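Re: [gripper-users] right hand drifting mid-session

> Has anyone else had the right gripper wander off
> on them? Ours tracks fine, then the pose slides
> sideways by a few centimetres and snaps back. We
> swapped the cube and it still does it. Running
> the Stendley build, number 2274.

Yes! Same build, same side, and I lost most of a January afternoon to it before I twigged. We'd done 414 episodes that month and when I finally went back through them, 23 had the jump in them (all right hand, all with the arms well out in front). I blamed the marker cube too, then the ceiling lights, then Pandey's calibration file, which I now owe an apology.

It was the cable for us. The plug at the gripper end had worked a bit loose, so at full reach it would drop out for a moment, and the tracker filled in the gap with a guess and carried on as if all was well. No warning, no red light, nothing in the log unless you turn the logging level right up.

Our setup at Lerngate, if it helps you compare:
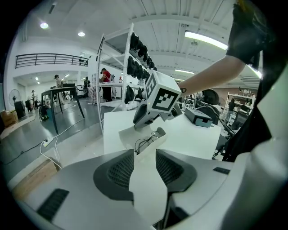
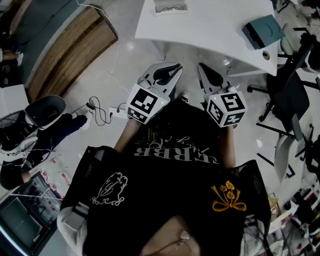
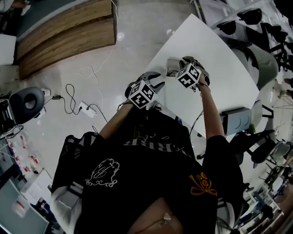
What worries me more than the lost data is what happens if you replay one of those episodes on the arm. We did, once, at 50 per cent speed thank goodness, and it swung straight for the edge of the bench. I got to the stop button in time but my heart was going like mad. So please don't replay anything until you've checked it for jumps!

For now I've put a little strain relief loop on the cable and I wiggle the plug before each session. Priltent said they'd send a locking connector, no word yet on when. Could you try yours with a different cable and let the list know? And does anybody still have the old build lying around? I'd love to know if it threw an error when the signal dropped, I have a feeling it used to.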